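Shape sorter board sticks after painting, how much clearance?

Tuleck
I cut a sorter board for the Jilleddale toy library. The square block binds in its hole since the second coat. Sand the hole or the block?
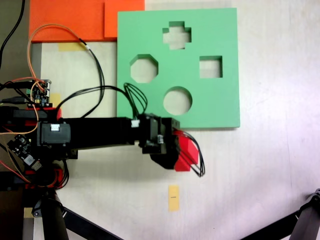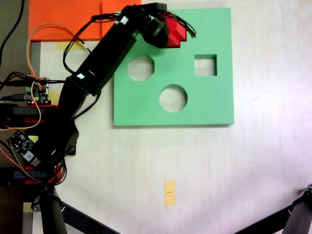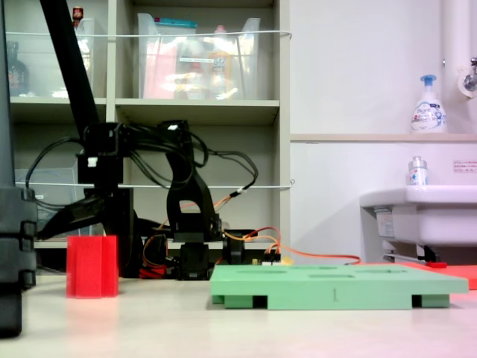
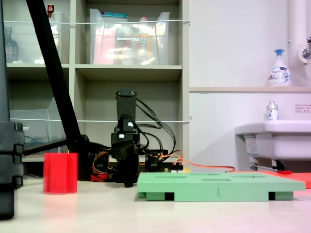

Last edited: December 1, 2022

Nel
Sand the hole. 600 grit is too fine to start with. Leave 2 mm total.

Imuvo
Mine stuck in November, then stopped. Probably humidity.

Nel
Or uncured paint. Mine needed nearly 11 days. Measure again after that.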